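Questions and answers about the Urrego donkey sanctuary

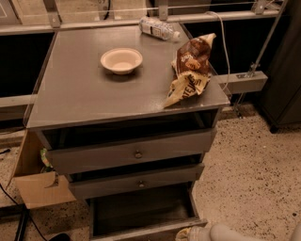

Who runs the sanctuary?

The sanctuary was founded by Dayana Inga and it is managed today by her together with Marleny Cabrera, who is responsible for the health of the animals. There are two paid grooms, and in April, when the fields are opened again, two more persons come for the season.

Which animals do you accept?

We accept donkeys and mules only. Many people write to us about ponies and goats, and we are sorry to refuse, but our fencing and our feeding are made for donkeys. At present we have 24 animals at Urrego and a small group of older ones on the Drumard fields, where the ground is flat and easier for their legs.

Where do the donkeys come from?

Most of them worked before, in brick yards, in carrying firewood or in giving rides to tourists. Some were found on the road without an owner. A few were given to us by families who became too old to keep them. We do not buy animals from dealers. When we did it, in the first year, the same dealer came back with three more in a worse condition, and we understood that we were paying for his next trip.

Are you against all work with donkeys?

No. In our region there are villages where the donkey is the only way to bring water up the hill, and it would be unjust to tell these families to stop. What we ask is a load that the animal can carry, a saddle that does not open the skin, rest in the hot hours and water to drink. Marleny visits the villages with saddle pads and repairs harness without charge. We are against the rides for tourists in which an adult of any weight may sit on a small donkey all day.

What is the skin trade and why do you speak about it?

Donkey skins are boiled to make gelatine, and this is sold as a tonic. Donkeys have one foal at a time after about a year, so the herds cannot grow back quickly when many are taken. In our area animals were stolen at night from the grazing land. We now help owners to mark their donkeys and to build a closed place for the night.

Can I bring back an animal after adoption?

Yes, at any time and without giving a reason. The contract says that the donkey may not be sold or given to another person. We always place them in pairs, and a bonded pair is never separated.

How long must a new donkey stay apart from the others?

For 21 days. In this time we look at the hooves, the teeth and the parasites. If it arrives with a companion, both stay in the same pen.

How much does it cost to keep one donkey?

Roughly 1,260 euros in a year with hay, straw, hoof trimming and vaccines. Operations are not included in this sum.

Who are Judine and Hetis?

They are the two oldest mares, and visitors ask about them very often. Judine is blind on one side, so please speak before you come near. Hetis will look for food in your pockets. Please do not give bread to her, also if she insists.

Can I visit?

Yes, with an appointment by e-mail. Dogs must stay at home. Closed shoes are necessary, and children should be with an adult all the time in the fields.

Last changed: January 28, 2024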